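Killent hand-held demonstration work: progress report
Apr 24, 2023
Prepared by Évan Sabatier for the Cudus program office

Where we stand

We have 820 demonstrations recorded against this phase of the grant. The number is on target and I would ask you not to read much into it. Of those, 122 were thrown out on review, mostly for lost tracking or a start position we could not recover afterward. The rest are usable in the sense that the software accepts them. Whether they teach the arm anything we care about is a separate matter, and so far the evidence is thin.

The proposal promised that people without training could show the robot a table task by holding the Killent gripper and doing the task themselves. The first half of that holds up. New operators get going quickly and few of them ask for help after the first half hour. The second half, that the arm can then do what they did, holds up in our own lab on the table we always use.

Recording outside the lab

The proposal also called for demonstrations in ordinary public rooms, and we have started on those. I had doubts about this line item when it was written and still have some. Lighting changes from table to table. Chairs get in the way of the operator's elbow. People sit close by, and we have not settled how their presence in the recordings should be handled before anything is shared with partners.

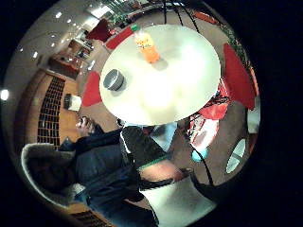 View from the hand-held gripper at a round white table, with an orange bottle and a gray cylindrical container on top.

White tabletops under strong overhead light are a known weak point for us. The tracking code wants texture to hold on to, and a bright blank surface gives it very little. The wide lens helps by taking in the walls and ceiling too. Mallet's last note to us says this solves the problem. I would say it reduces it. Their test set was recorded in two rooms with patterned floors, and I have asked for results on plain surfaces before we accept the claim.

Comparison with remote control

We ran the same pick-and-place task by remote control on the Plillutico arm, as you requested in November. It is slower. An operator who finishes a placement in 6 seconds by hand needs 30 to do it remotely, and gets tired sooner. That gap is real and I don't dispute it.

What the speed figure leaves out is that every remote demonstration is, by construction, a motion the arm can make. Hand-held ones carry no such guarantee. People twist their wrists, lean over the table and come in at angles the arm cannot reach. We currently find this out at replay, long after the operator has gone home. Any cost per demonstration that ignores this is too flattering to the hand-held method, and that includes the one in our own proposal.

Problems

The reach check that was supposed to run during recording is late. A version exists, but it flags so many good motions that operators learned to ignore it, so I had it switched off.

Replay tests are behind schedule. The arm was down for a wrist bearing and the spare took longer than quoted.

Two operators grip the tool differently from everyone else and their recordings form a visible cluster in the data. I don't yet know if this does harm.

Next period

I propose that we stop adding demonstrations until the replay backlog is cleared. The milestone table rewards volume and I understand this will look like a slowdown in your tracking sheet. Please treat it as a request to swap the next volume milestone for a replay milestone, with the success rate reported by room.

We will also repeat part of the remote control set outside the lab, budget permitting. Moving the Plillutico arm needs a van and two people, and the current travel line covers one trip. A revised budget page follows under separate cover.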